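Weekly Checks for Guinea Pigs at Home
Speaker notes, Cristóvão Matos
Devum Small Pet Club, Iston Library, Thursday, February 14, 2019

Start on time. Say hello, mention the handout by the door. Questions at the end, but take one in the middle if somebody looks lost.

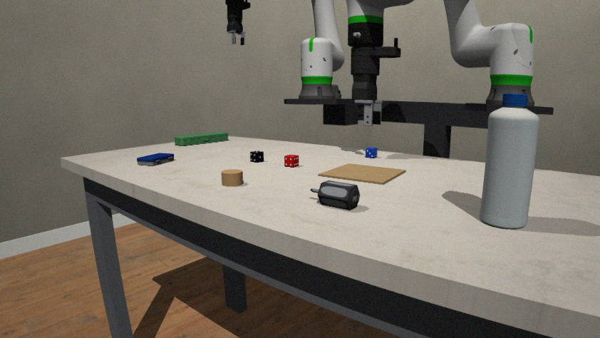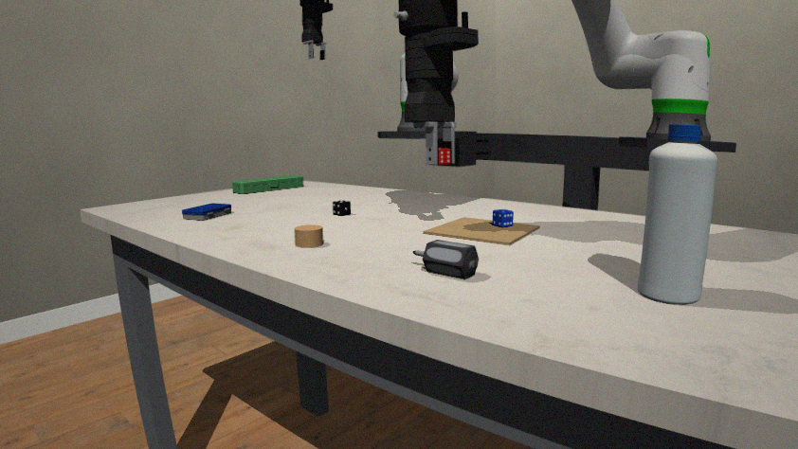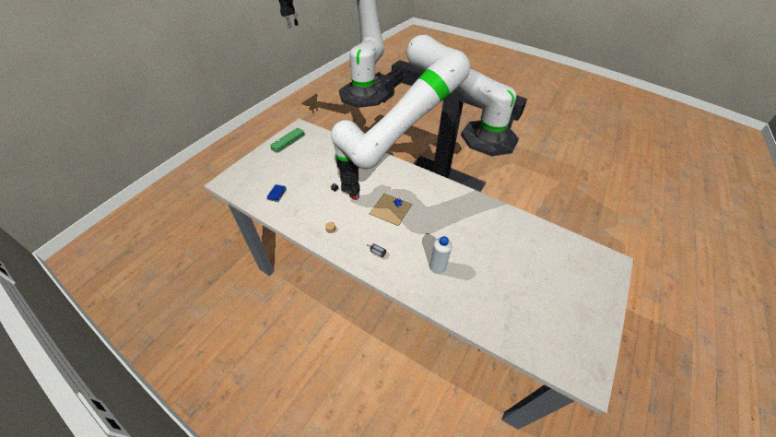
Guinea pigs hide illness well, and a pig that looks fine in the cage at dinner can be in trouble two days later. The owner who handles the pig every week will notice first. Pick a spot with good light and do the check there every time. A light tabletop with faint mottling, like the one in all three pictures, works well with a folded towel on it, and a stray nail clipping or a bit of flaky skin will show up on the towel if the towel is dark. Clear away anything the pig could get in its mouth before you bring it over. The small dice in the first picture are the kind of thing I mean. Keep one hand on the pig the whole time. They don't understand edges and a fall from table height can break a leg or teeth.

Weight

Weigh first, before the pig is tired of you. A kitchen scale and a mixing bowl will do. Put the bowl on, set the scale to zero, put the pig in, read it. Same day of the week and same time of day. I do mine at 9 in the morning before vegetables.

Write it down in grams, because ounces are too coarse. Tell them about Cordeiro, my old boar. When he was young he weighed 480 grams and climbed every week, and then he stopped climbing. He was still eating as far as I could see. The notebook was the only reason I took him in, and the vet found a tooth problem.

A small change from week to week is normal. If an adult drops nearly 100 grams in a week, call the vet that day. A slow drop over three or four weeks also needs a call.

Mouth and face

Look at the front teeth. They should be even and meet straight. You can't see the back teeth at home and you shouldn't try. Watch for a wet chin, food falling out of the mouth, or a pig that runs to the bowl and then doesn't eat.

Eyes should be bright and open. A little milky white fluid when they groom is normal — people call me about that one every year. Crust around the eye is not normal, and neither is a cloudy patch. A hay poke in the eye can go bad fast.

Nose dry and clean. Put your ear against the side of the pig and listen. Clicking or rattling when it breathes means a vet visit, same day if it is also off its food.

Ears: look inside, don't put anything in. Some wax is fine. A bad smell or a head held to one side is not.

Skin, coat and belly

Part the hair with your fingers along the back and behind the ears. Look for flakes, bare patches, scabs. Heavy scratching with hair loss is very often mites. Don't treat it with something off the shelf for dogs or cats, some of those will kill a guinea pig.

Run both hands down the sides and under the belly. You are feeling for lumps and for a tight, swollen belly. A bloated pig that sits hunched and won't eat is an emergency. Say this slowly.

(Show how to support the back end here. Use the stuffed one, not a real pig.)

Feet and nails

Turn the pig so its back is against your chest. Soles should be smooth. Redness or a scab is the start of bumblefoot. Check the cage floor for wet bedding and rough spots.

Nails usually need a trim once a month. Clear nails are easy, you can see the pink part and stop short of it. For dark nails, shine a flashlight from underneath and take off only the tip. Keep styptic powder open next to you. Cornstarch will do if you run out.

If the pig fights, do one foot and put it back. Do another foot tomorrow.

Rear end

Keep it short, people laugh. Clean and dry is what you want. Older boars may need help with cleaning, show the page on the handout. Blood in the urine needs a vet. Orange or rusty urine can come from food, but if you can't tell, have it tested.

The room

Cage away from drafts and direct sun. I keep my pig room at 69 degrees. Heat is harder on them than cool, so plan now for summer. By May I have the fan out, pointed at the wall and not at the cage.

Finding a vet

Ask on the phone if they see guinea pigs regularly, and ask before you need them. Put the number inside the notebook, with the after-hours number under it.

Questions. Leave the room by closing time. Next month's meeting is at Fevholm Hall, use the side entrance, parking is in back.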